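How to Steam Buns in an Electric Steamer

April 23, 2022

I put off making steamed buns for years because I figured you needed a wok, a stack of bamboo and somebody's grandmother standing over you. Then I picked up a little electric steamer from Mercado, the kind with a stainless steel basket that sits right on the base, and now we have buns more often than toast.
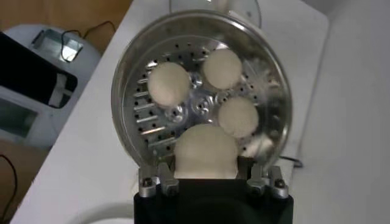

Olga Aravena
Recipe writer, Clestley Kitchen Notes

My dough is the plain white one I posted in December, so I won't go through it all again. Once it has risen, knock it back, cut it into 6 pieces and roll each one under a cupped hand until the top is smooth. Tuck the seams underneath and leave the balls under a tea towel while you sort out the steamer.

Fill the base with cold water up to your model's line and clear a good bit of counter. I like the lid flat on one side and a big plate on the other, so I'm not hunting for somewhere to put things with steam in my face.

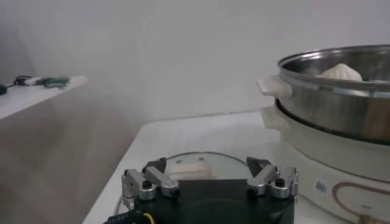 If you're steaming from frozen (I always have a bag in the freezer, don't judge), they can go in straight from the bag, just give them a few extra minutes.

Now, spacing! Buns puff up a lot, and if they touch they'll glue themselves together and tear when you pull them apart. Three or four at a time is plenty for a small basket. Wipe the perforated tray with a bit of neutral oil first, or cut little squares of parchment.

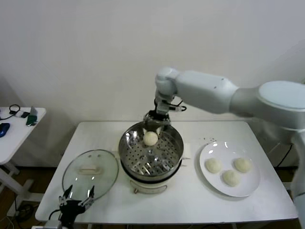 Lid on, turn the knob, and set a timer once you see proper steam. Mine take 12 minutes. Please don't peek! When the time's up, switch off and wait 4 minutes before you lift the lid, tilting it away from you so the drips don't land on the buns and leave them blotchy. That last bit was my neighbour Horacio's tip, and it cured my wrinkly tops almost completely.
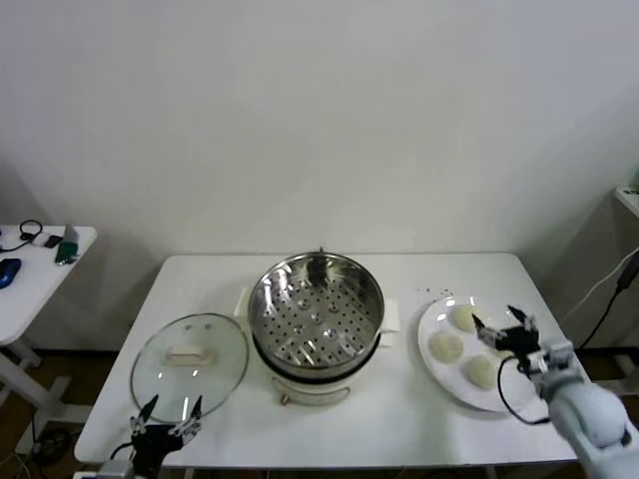 Lift them out with tongs and keep a bit of room between them on the plate too, as they're still sticky when hot. Leftovers keep for a couple of days in the fridge, and a few minutes back in the steamer makes them soft again.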